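# Capítulo 4 – Ensinar pela mão: demonstração e teleoperação

Quem chega a este capítulo depois de ler a imprensa da especialidade traz, quase sempre, uma ideia arrumada do assunto: uma pessoa mostra a tarefa, o robô observa, o robô aprende. O verbo "aprender" faz aqui um trabalho enorme e pouco vigiado. Nas páginas que se seguem vamos usá-lo o menos possível e falar de registos, de trajetórias e de erros, que se podem medir.

Convém separar desde já duas práticas que a literatura comercial mistura. Na primeira, a *demonstração cinestésica*, o operador agarra o braço e conduz-o pelo percurso desejado, com os motores a compensar apenas o peso próprio. Na segunda, a *teleoperação*, o operador move outro dispositivo – um braço gémeo, um comando, uma luva – e o robô repete o movimento à distância, seja essa distância de um metro ou de um continente. Os dados que resultam de uma e de outra não são iguais, e um modelo treinado com os primeiros raramente se porta bem quando avaliado com os segundos.

Tomemos como fio condutor a arrumação de bonés com dois braços. Parece um exercício menor. Um boné, porém, tem uma pala que resiste e uma copa que cede, e a pinça que o segura bem pela pala pode amarrotá-lo se o apanhar pela copa. Uma criança resolve isto sem pensar; um sistema com duas garras de dois dedos precisa que alguém lho mostre muitas vezes, e a questão incómoda é saber quantas. 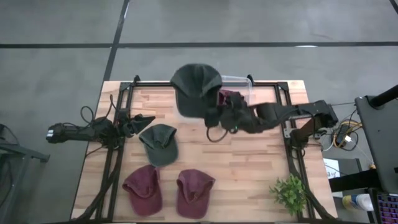
A resposta habitual é "mais". Huiling Ye, no relatório interno da Ullitis que discutiremos na secção 4.3, partiu de 36 demonstrações e foi até 500, sempre com a mesma operadora. A taxa de sucesso subiu depressa no início e quase estagnou depois. O relatório apresenta a curva como um êxito. A nosso ver, mostra sobretudo que a operadora ficou mais regular: as últimas demonstrações pareciam-se tanto umas com as outras que pouco acrescentavam. Quando Aatos Pitkänen repetiu o ensaio com outra pessoa aos comandos, o desempenho caiu, e a versão publicada relegou essa queda para uma nota de rodapé.

Há também o problema do que fica por registar. O operador experiente hesita, corrige, recua um pouco antes de fechar a garra. Muitos protocolos mandam apagar essas tentativas "sujas" e conservar só as execuções limpas. O resultado é um conjunto de dados em que nunca nada corre mal, e um robô que, ao primeiro boné mal pousado, entra numa situação para a qual ninguém lhe mostrou saída. Chama-se a isto *desvio de distribuição* e voltaremos ao tema na secção 4.5.
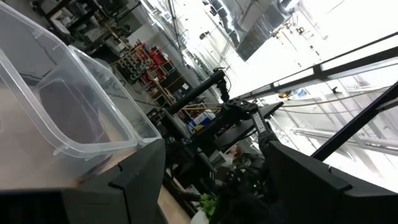 A escolha das câmaras merece a mesma desconfiança. É costume montar uma junto ao punho e dar por resolvida a questão da oclusão, com o argumento de que assim se vê sempre o ponto de contacto. Vê-se, mas vê-se muito mais. Com o punho inclinado, os dedos da garra ocupam os cantos inferiores e tudo o resto fica à disposição do modelo: caixas de plástico transparente, estantes ao fundo, tubagens no teto, a claridade das janelas. Nada garante que a política treinada se apoie na posição do objeto e não na luz que entra por trás. O plástico transparente agrava a dificuldade, porque a madeira da mesa se vê através dele e a fronteira da caixa depende de reflexos.

Ao longo do capítulo, peça-se ao leitor a mesma atitude perante cada resultado citado:

- Quem fez as demonstrações, e quantas pessoas diferentes foram?
- Que tentativas foram eliminadas, e por quem?
- A avaliação decorreu na mesma sala, com a mesma luz?

## 4.1 O que se grava quando se grava uma demonstração

Uma demonstração é, no mínimo, uma sequência temporal de posições articulares acompanhada de imagens. Na teleoperação acrescenta-se uma segunda sequência, a dos comandos enviados, que não coincide com a primeira – há atraso, há atrito, há limites de binário. Decidir qual das duas serve de alvo ao treino é a primeira escolha de projeto, e começamos por ela.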